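### 3.2 Manual baseline

The Kirico arm was built at home by Issa Darwish to clean small plastic bins. Its motions were planned from the task done by hand. 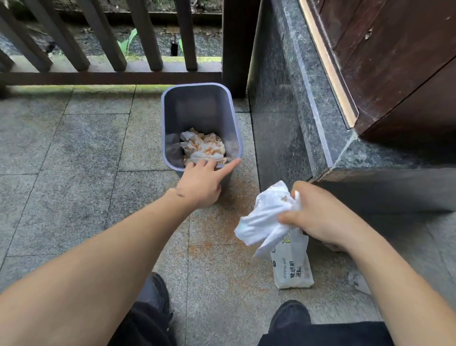 Which step was coded first? The grip on the rim was coded first, as the wiping path depends on it.

Wiping was then added – with one hand holding and the other moving the tissue.
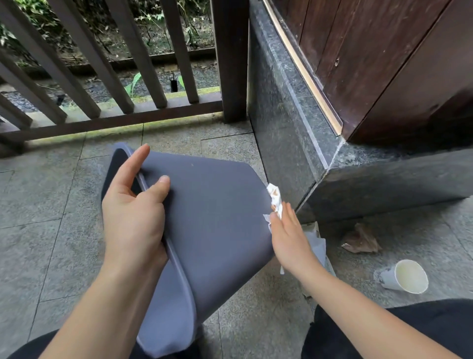

Both motions run on a Zostach controller, which stored 1518 positions in the first build. The gripper pads were replaced in January.

**Figure 1.** Wiping a stained gray-blue plastic panel by hand.

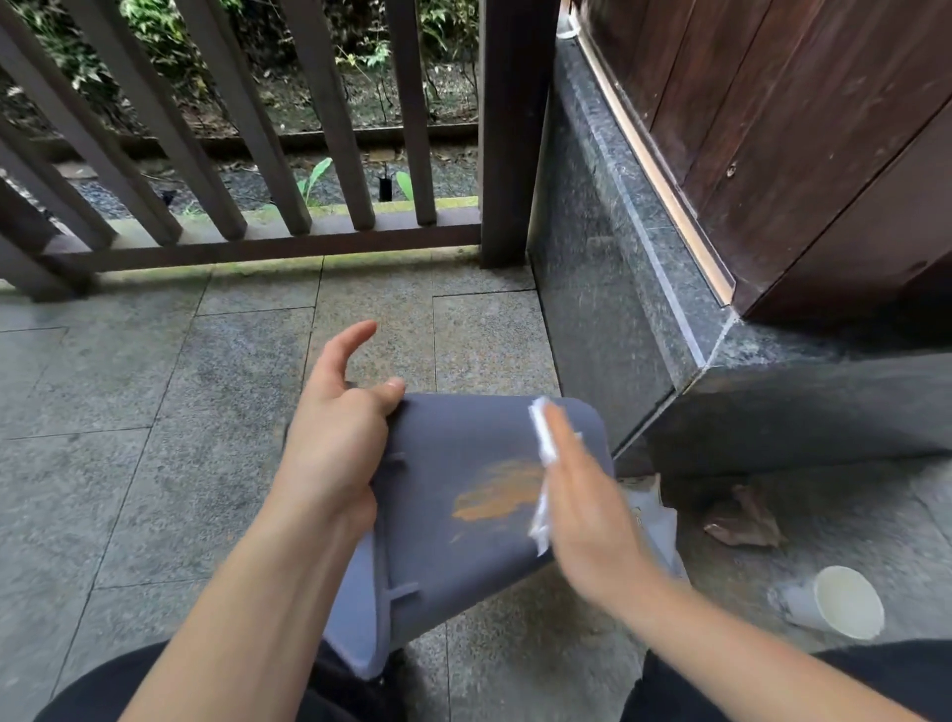 ### 3.3 Gripper force

Force was limited in software at two levels.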